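4.2 Wrist-view grasping with the Skorbridge kit

The Skorbridge kit was evaluated as delivered, with the vendor's default finger profile and the Prosance control package. No parameters were tuned by hand. The task set uses foam cubes of different colors spread over a speckled gray tabletop, and the policy receives the wrist view as its main input (Figure 2). Each episode was limited to 2000 control steps – the limit recommended in the kit manual. 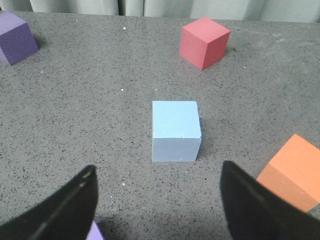 Figure 2. Wrist view with the fingers open and a light blue cube between and ahead of them.

Hafþór Thygesen objected, on reading a draft of this section, that a fixed step limit favors kits with a fast approach phase and says little about grasp quality. We accept the point in part. Approach and closure are therefore logged separately in all runs, and only closure is used in the comparison with the Mondach unit.

Setup of the kit took two operators one morning. The mounting plate fitted our arm without an adapter, but the supplied cable was too short for the outer part of the workspace and was replaced. Calibration was repeated after every 12 episodes, following the schedule used for the Mondach unit. Drift between calibrations is treated in the next section.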